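4.2 Vergleich der Greifer in der Schachaufgabe

Nachdem die beiden Regler in Abschnitt 4.1 auf freien Bahnen gegeneinander angetreten sind, wenden wir uns nun der Frage zu, die uns in diesem Projekt am meisten Freude gemacht hat: Wie viel trägt die Geometrie der Finger zum Erfolg bei, wenn auf engem Raum gegriffen werden muss? Wir verwenden dazu die Umgebung Plikport, in der ein verkleinertes Schachbrett mit fünf mal fünf Feldern auf einem Tisch liegt. Das kleine Brett ist reizvoll, weil die Figuren dicht beieinanderstehen und sich aus Sicht der Handkamera fast immer gegenseitig verdecken. Ein Greifer, der an einer frei stehenden Figur tadellos arbeitet, kann hier schon beim Anfahren die Nachbarfigur umstoßen.

Verglichen werden zwei Parallelgreifer. Der Typ Wellen besitzt kurze Finger mit flachen Polstern, der Typ Krasniqi längere, zur Spitze hin verjüngte Finger und einen etwas kleineren Öffnungsweg. Arm, Kamera und Regler bleiben in allen Läufen gleich. Die Reibwerte der Polster haben wir aus den Messungen von Cosgrove und Schouten am realen Prüfstand in Unthorpe übernommen und für beide Greifer gleich gesetzt, sodass die Unterschiede allein aus Form und Hub der Finger stammen sollten.

Jede Startstellung wird zufällig erzeugt. Zahl, Art und Farbe der Figuren variieren, ebenso die Lage des Bretts gegenüber der Armbasis. Pro Greifer wurden 1.440 Episoden gerechnet. Eine Episode gilt als gelungen, wenn die Zielfigur auf dem vorgegebenen Feld aufrecht steht und keine andere Figur ihr Feld verlassen hat. Dieses zweite Kriterium ist streng, und wir haben lange darüber diskutiert — am Ende hat es sich als das weitaus aufschlussreichere erwiesen.

Der Typ Wellen verfehlte das Kriterium in 194 Episoden. Die Fehler häufen sich bei niedrigen Figuren in der Brettmitte, wo die breiten Fingerkörper beim Absenken an die Köpfe der höheren Nachbarn stoßen. Beim Typ Krasniqi blieben nur 14 Fehlschläge übrig, ein Abstand, den wir in dieser Deutlichkeit nicht erwartet hatten! Fast alle davon betreffen Figuren mit breitem Sockel, an denen der Greifer zu tief ansetzt und wegen des kleineren Hubs auf dem Sockelrand aufsetzt. Eine Greifhöhe knapp unterhalb des Kopfes behebt das in den von uns nachgerechneten Fällen.

Bemerkenswert ist auch die Rolle der Blickrichtung. Steht eine Figur in der zweiten Reihe hinter einer anderen, so schätzt das Wahrnehmungsmodul ihre Standfläche oft zu weit vorn, da nur der Kopf sicher erkannt wird. Abb. 7 zeigt eine Ausgangslage dieser Art mit geöffneten Fingern vor der Brettkante. Eine weiße Figur ist hier hinter dem Kopf einer schwarzen größtenteils verborgen, eine weitere wird im unteren Teil von der vordersten schwarzen Figur überlagert. Für den Regler sind solche Lagen ein wunderbarer Prüfstein.

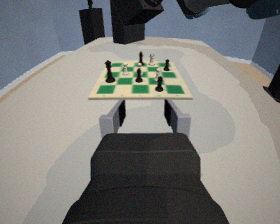
Abb. 7: Simulierte Schachaufgabe auf dem 5×5-Brett, Greifer geöffnet und ohne Figur.

Um den Einfluss der Verdeckung von dem der Fingerform zu trennen, haben wir die Läufe mit exakt bekannten Figurenposen wiederholt. Die Rangfolge der Greifer bleibt dabei erhalten, der Abstand schrumpft jedoch merklich. Ein Teil des Vorteils schmaler Finger liegt also darin, dass sie einen Schätzfehler in der Tiefe eher verzeihen. Juška und Kelemen kommen für zylindrische Bauteile zu einem ähnlichen Befund, allerdings mit fest montierter Kamera. Ob er sich auf weichere Polster überträgt, untersuchen wir in Abschnitt 4.3.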